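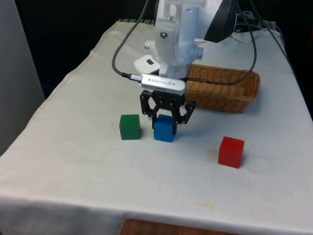
Zundness cell

Small tabletop cell for pick-and-place work, one white arm over a cloth-covered table. Set up May 2019 at Stellum by Itziar Cordero, looked after since by Fung-ping Chien. Usual task is colored cubes - red, green, blue - and a shallow wicker basket.

Setup

Arm carries a black two-finger gripper, with a RealSense depth camera on the wrist just above it. Camera cable plugs in at one end of the module and needs a wide loop, or the plug works loose when the wrist turns. Cloth goes on before calibration, never after. Calibration run is 18 poses, saved under the cell name.

Upkeep

Wrist collar screws checked every 900 cycles. Finger links wiped dry, no oil. Camera cable replaced once, in September, after over 2,000 cycles; the old one had cracked at teh plug. Recalibrate after any cable swap - even if the numbers look fine.

Faults

Gripper closing off center is mostly a bent link. Depth dropouts: reseat the plug first, then try the spare cable. Fault 759 is a wrist overload, clear it by hand and home the arm slow.

See also

Rafferty cell, Zivosier mount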